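Updated 2025-10-02

# Sorting bins: the questions we keep getting

We run the recycling side of Zalus, a shared building with too many drinks in it. These answers are about fabric bins on a table and whether they're worth the bother. Mostly they are. Some of the claims made for them aren't.

## Do three bins really work better than one?

For drinks containers, yes, within reason. One bin gives you a sack that someone has to tip out and pick through later. Three bins move that job to the person holding the empty. Whether that person does it properly is another matter, and we don't believe anyone who promises they always will.

## Why fabric?

It's light, it folds flat and it was cheap. We looked at the hard-sided Jikelik set, which came to 1,860 for the building, and couldn't see what the extra money bought. Fabric does soak up dregs. If your people won't drain a bottle first, buy something you can hose down.

## Do we need labels?

Yes. Colour coding on its own is overrated. Every supplier uses a different scheme and half your visitors won't know any of them. A printed card with one word on it costs next to nothing.

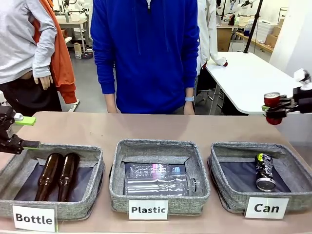 *Bottle, Plastic, Can: one word per card, propped in front of the bins.*

## Isn't "Bottle" confusing next to "Plastic"?

A bit, yes. We use "Bottle" for glass, and a plastic bottle goes in "Plastic". Regulars learn it quickly. If you get a lot of newcomers, print "Glass" and save yourself the argument. We've been meaning to since June.

## Should cans be crushed?

Please yourself. Crushed cans take up less room, but the bin is emptied just as often because of the smell. Some collectors prefer them whole, so ask yours before you buy a wall crusher. Ours is still in its box.

## Caps on or off?

Ask the collector, and get the answer in writing. We've had both from the same firm.

## How often do you empty them?

Every 2 days. The Yüksel leaflet says weekly, which may suit an office that drinks nothing but tap water.

## Can I put coffee cups in "Plastic"?

No. Nor crisp packets, yoghurt pots or cutlery. Drinks bottles only.

## Are the Eso liners any good?

They're fine. They were sold to us as leakproof, and we'd call them leak-slowing. A pack of 30 lasted almost as long as we'd hoped. Don't order the case of 500 until you've tried a few.

## Does any of this raise recycling rates?

We don't know. The sacks look cleaner, but we've never weighed them, and we'd be wary of anyone quoting a percentage who hasn't either.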